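Bon, ça y est, j'ai craqué pour le kit Hunov de chez Jidomance ! Ça faisait des mois que je tournais autour et en mars ils ont fini par baisser le prix : 286 euros le module de poussée avec les blocs, le bras étant vendu à part (j'en avais déjà un, heureusement pour mon banquier).

Le principe est tout bête. Pas de pince, pas de ventouse, juste une tige au bout du bras, et on apprend à la machine à pousser des formes de couleur là où on lui dit. Dit comme ça, mon fils m'a regardé avec pitié. Sauf que pousser une étoile du bout d'un bâton, c'est drôlement plus vicieux que de l'attraper : ça pivote, ça part de travers, ça va se coller contre le cube d'à côté...

J'ai tout monté dans le garage lundi, deux heures montre en main, notice comprise. La notice, parlons-en : traduite à la hache, avec un schéma à l'envers page 5. Le logiciel par contre, rien à dire, il a reconnu le bras du premier coup.

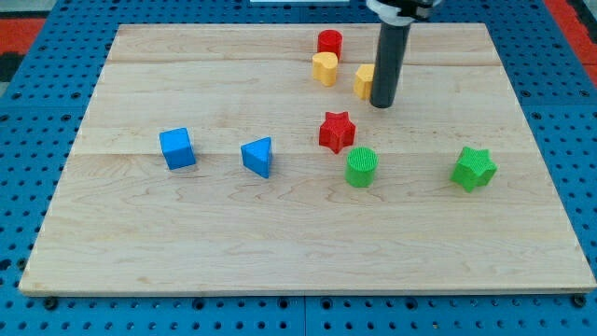

Magnus Gunn m'a écrit dans les commentaires du dernier billet qu'il trouvait le kit trop cher pour ce que c'est, et que chez Gonden on a la même tige pour moitié prix, à condition d'imprimer ses blocs soi-même. Il ajoute que le réglage de la hauteur se perd dès qu'on éteint tout.

Pour la hauteur il a raison, et c'est pénible ! Je la note sur un bout de scotch en attendant la mise à jour. Pour le prix, bof, je n'ai pas d'imprimante et aucune envie de m'y mettre.

La prochaine fois j'essaie les consignes écrites, du genre « mets le cœur jaune près du cube bleu », et je vous raconte.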